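Skodby, or: what I did instead of Christmas tidying

Posted January 2020 in Workshop, Grumbling

Long-time readers (hello, both of you) will know that I share a unit on the Dukby estate with a robot arm called Skodby. The name was on a cardboard box we were using as a bin the day it was delivered, and by the time anyone thought of something better it was on the electrical certificate.

Skodby lives on a bench, and on a second bench that doesn't exist, which is the one in the simulator. The idea is that you try things on the second bench first. If the arm goes through the worktop there, you press reset and have a biscuit. If it goes through the worktop here you ring Anas Hajji, who does our servicing, and he breathes in through his teeth for a bit before telling you what day he can come.

Over the autumn the two benches had drifted apart. I'd send the arm to a spot in the simulator, it would stop beautifully beside the bottle, and then I'd send the real one to the same spot and it would stop beautifully beside nothing much. A few millimetres at first. By December it was closing its fingers on air with tremendous confidence, like my uncle parking.

So I gave up the first week of January to sorting it out. I'm writing it down mostly for myself, as I did all this a year ago as well and wrote down only "bolts!!" on the back of a delivery note.

Bolts

The base first. Skodby is held to the bench by a plate and the plate is held by four bolts, and I'd been told when it was installed to go round them with a torque wrench every so often. I own a torque wrench. I know exactly which drawer it's in, too.

Two of the bolts were fine. The third turned a bit further than it should have. The fourth turned with my fingers. I'd like to say I was shocked, but there had been a small ticking noise whenever the arm swung left, and I'd been putting it down to the radiator.

I took the plate right off, which meant propping the arm up with a helper and a lot of foam, and found a flake of swarf underneath no bigger than a fingernail clipping. Out it came. Plate back on, bolts done up in a cross pattern, a dab of thread lock on each and a stripe of paint pen across every head so I can see from my chair if one has moved. The paint pen is pink. It was what they had.

Cables

While the arm was up on its foam I went over the cables. There's a loop near the elbow that has to have enough slack for the full reach and not so much that it droops into the work. Mine had been tied up by somebody in a hurry (me, in August) and one tie was pulled so tight that it had left a groove in the outer jacket. The wires inside were all right, but I've swapped the ties for the soft hook-and-loop sort and re-run the loop with the arm stretched right out. Do it with the arm folded and it'll look lovely until the first time you ask it to pick up anything.

I also wiped the arm down. The lower joints had a coat of dust and something sticky I've decided not to investigate.

Zeroing

Each joint has a place it believes to be zero. You bring the joint round to its mark, tell the controller that this is zero, and it takes your word for it, poor thing. Then you do the next one. It takes ages, and if you rush a joint low down, the error gets bigger all the way to the fingertips, so the shoulder deserves your morning eyes and the wrist can have what's left after lunch.

Joint 2 was the one that was out. I did it three times, got three answers, swore, put my reading glasses on and got the same answer twice running, so we'll call it that.

Then I drove the arm to a steel pin I've got set into the bench at 246 millimetres from the edge of the plate. I measured it with a proper rule and I'm inclined to believe the rule. The fingertip came down on the pin, near enough that I couldn't get a sheet of paper to argue about it. I went and had a sit down.

The bench that doesn't exist

With the real arm behaving, I could put the simulated one right. The pretend kitchen came with a set of models I bought from an outfit called Jitpraphai, and a very nice kitchen it is, a great deal cleaner than mine. I'd been blaming it for everything. The models were innocent. The base of the arm was in the wrong place, and it was in the wrong place because I'd typed in the position of the old plate, from before we turned the bench round in spring.

I typed in the new one and ran the reach to the bottle, the slow version, with a pause put in just before the fingers shut.

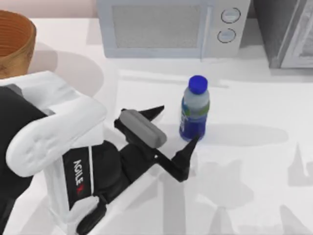

I have a soft spot for the pause. It's a line in the script that I keep meaning to take out, and every time I'm glad I didn't, as you can spin the view round and squint along the fingers from all sides before committing. I checked for two things. Are the tips going to meet at the middle of the bottle, or will one get there first and shove it over? And is there room for the lower finger, which always seems to want to plough the worktop?

The first was fine. The second wasn't quite. On the real bench I like a gap under that finger that I can slide a beer mat through, and when I checked the simulator's numbers the gap was about half a mat. I raised the approach a touch and ran it again. Then I raised it a touch more, forgot I'd done so, raised it once again, and spent twenty minutes wondering why the arm had taken to holding things by the neck.

After that came the dull bit, which is letting it run. I set up 4,000 pretend reaches with the bottle shuffled to a different spot each time, and went home. Running it overnight is the best thing about a simulator. You can't leave the real arm going all night (well, you can, but the chap in the next unit teaches the trombone and says Skodby puts him off).

In the morning there were 40 failures waiting in the log. I went through them with toast. Most had the bottle right out at the far end of the reach, where the wrist has to bend in a way it plainly resents. A handful were odder: the arm went out, got to its place, and sat there until the timer ran out. Those were a rounding mistake in my own check for "are we there yet", which wanted the arm to be closer than it could ever get. Fixed by being less fussy. I've pulled in the edge of the working area too, and marked it on the real bench with tape so that I'm not tempted.

The gripper

The fingers got their own afternoon. They're a pair of plain opening and closing fingers and what wears is the hinge, slowly, so that you don't notice until one starts arriving late. Skodby's had a bit of wobble when I waggled it by hand. The screw wanted nipping up, and I mean nipping. I overdid it the first time and the finger stuck half open and the motor made a noise like a disappointed goose. Backed it off, a drop of light oil, wiped away the excess, opened and shut it until I got bored.

I've stuck fresh rubber on the inside faces as well. I used to buy proper pads from Butonine, who were very good and then stopped answering the telephone, so it's now inner tube, cut with scissors and held on with double-sided tape. It grips better than the proper stuff and costs nothing if you know a cyclist. It does smell of bicycle shop.

Any change in the thickness of the pads has to go into the settings, of course, or the arm will squeeze everything a bit more than you meant. I remembered this after the second paper cup.

Back to real life

The real run was on the last afternoon. I did it with my thumb on the stop button for the first few goes, then with the stop button near me, then with the stop button somewhere under the newspaper, which is a progression I don't recommend and will no doubt repeat. Skodby went out, stopped in the right place, shut its fingers on a bottle of water and picked it up. It put it down again. I moved the bottle and it did the same over there.

Anas came by to collect his foam, looked at the pink paint on the bolts, and asked if it was a birthday.

Things still to do, in the order I'll probably not do them:

Find out why the lower finger reads a hair open when it's shut.
Print a proper cover for the connector at the back, currently half a yoghurt pot.
Save the zero positions somewhere other than the laptop with the dodgy hinge.
Make a second steel pin for the other side of the bench, so I can check the left swing as well as the right.
Torque wrench, first week of every month. It's in the calendar. It was in last year's calendar.

If anybody has a source for finger pads that don't smell, the comments are open. Somebody last time suggested cutting up a washing-up glove, and I did try it, and it came off in one piece, still holding the bottle.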